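Why Refillable Tanks Leak: Speaker Notes
Maureen Bloxham, Zuvent trade day, May session

Slide 1. Scope
Introduce myself and credit Kwan-ho Yau for the bench work. The talk covers leaks from refillable vape tanks after sale. It does not cover disposables or sealed pods. The data set is 319 returned tanks, all Troltex or Grirketti, logged by the service desk. Define a leak before moving on: liquid outside the tank wall or in the airflow channel. Condensation in the mouthpiece was logged separately and is excluded. 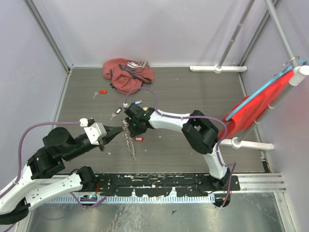 Slide 2. How a tank holds liquid
Keep this short. Liquid sits against cotton through the wicking ports. It stays there as long as the pressure above the liquid is slightly below the pressure outside. Anything that lets air in at the top lets liquid out at the bottom. Draw it on the board if the projector is slow.
Causes to name, in order of frequency in our returns:
– top cap seal pinched or missing
– coil not fully seated
– liquid too thin for the port size
– cracked glass
Pause on the third one. Customers who switch to a high-PG liquid often keep the old coil, and the ports on a sub-ohm coil are cut for thicker liquid.

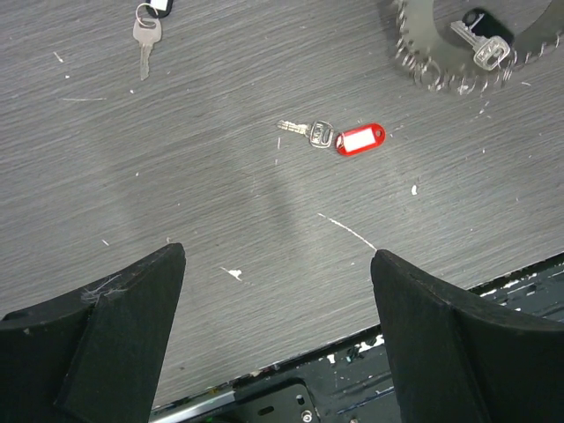
Slide 3. Bench test
Kwan-ho filled each tank, left it on its side for 28 hours and weighed it at both ends. Seals were then replaced and the test repeated. Most of the tanks that failed the first run passed the second with a new top seal and no other change. The Cropper seal kit was used throughout – mention that we paid for it. Coil life was outside the test. If asked about the 2000-puff figure on the Grirketti box, say we did not check it.
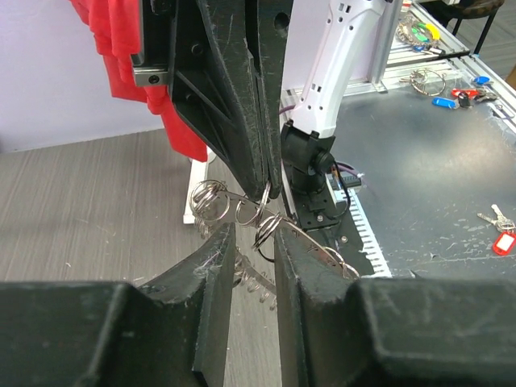 Metal rings under a black gripper.

Slide 4. Counter procedure
Ask what liquid is in the tank. Empty it, remove the coil and inspect both seals under a lamp. Replace any seal with a flat spot. Seat the coil by hand until it stops, refill, close the cap with the airflow shut, then open the airflow. Wait ten minutes before handing it back. Wear gloves, and bag the used cotton.

Questions: take two, then hand over to Kwan-ho for the parts list.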